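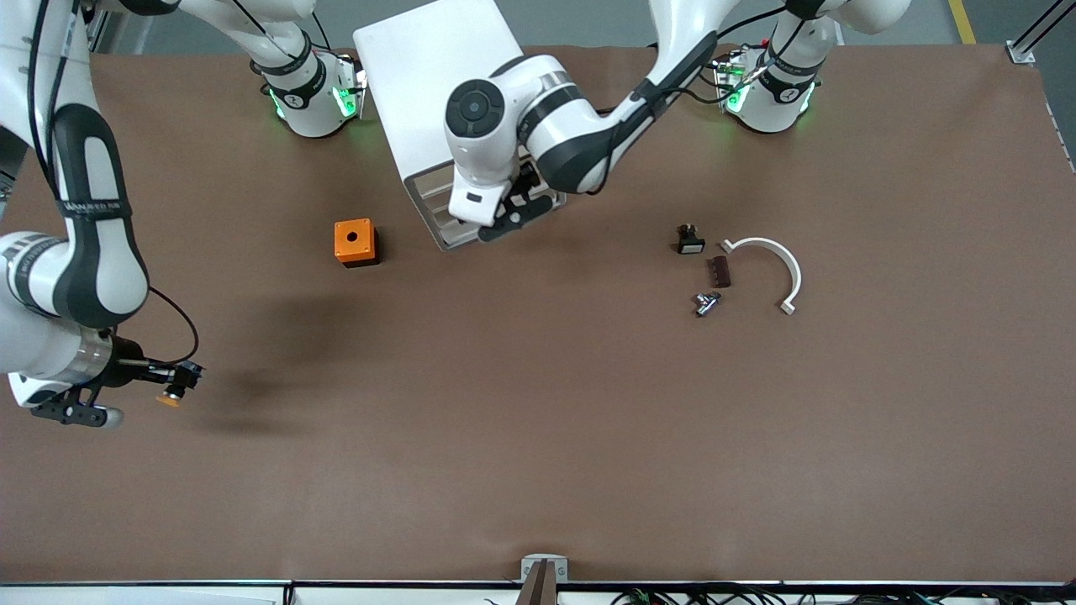

What was the hardest part of teaching two arms to share one table? Timing. Getting each arm to grab things by itself took a couple of weeks, and getting them to stay out of each other's way took the rest of the semester.

Project report, sorting and kitting cell
September 16, 2025

I started this in March at Mellus, the shared workshop where I rent a shelf and a bit of bench time. My plan was pretty simple on paper. Small parts lie on a brown table, the arms pick them up, and every part ends up in the right place in a tray. I called the whole thing Otel because I needed a folder name and it stuck (sorry).

The two white arms sit on the far edge of the table, each with a black parallel gripper. I wanted them working at the same time – one bringing a part over while the other is busy down in the gray compartments of the tray. So the left arm gets the tray and the right arm gets most of the open table. The orange cylinder with the dark top is my favorite test part by far. It's small and easy to see against the brown, and when the grip is a little off it tilts in the fingers, so I know right away that my offsets need work.

The rest of the parts I picked to be annoying on purpose. There's a little push button, a ridged brown block, a silver fitting with stubby branches, and a white plastic hoop with a tab at each end. The hoop is awful! Grab it in the middle of the arc and it swings, grab it by a tab and the other end drags. I ended up with a separate grasp just for that one, and I'm still not happy with it.

My first control program was one long script, 4000 lines, and I could barely find anything in it. I broke it up over the summer. Now each arm has its own task list, and there's a shared zone around the tray that only one gripper can enter at a time. It's slower, but I haven't had a collision since.

For the final test I did 209 pick attempts across all the parts, and 121 of them ended with the part in the correct spot. I was hoping for better. Most of the misses were the hoop and the fitting, and a bunch came from shadows – the arms throw soft dark ones on the table and my vision code kept reading them as parts. I tried a Fekete light panel from the workshop's storage and it helped a little, but then the fitting got too shiny.

Next up is softer light from both sides, and new finger pads. I have a sheet of Davetti rubber waiting to be cut. I also want to rerun the hoop alone, 100 tries with the new pads, before I touch the code again.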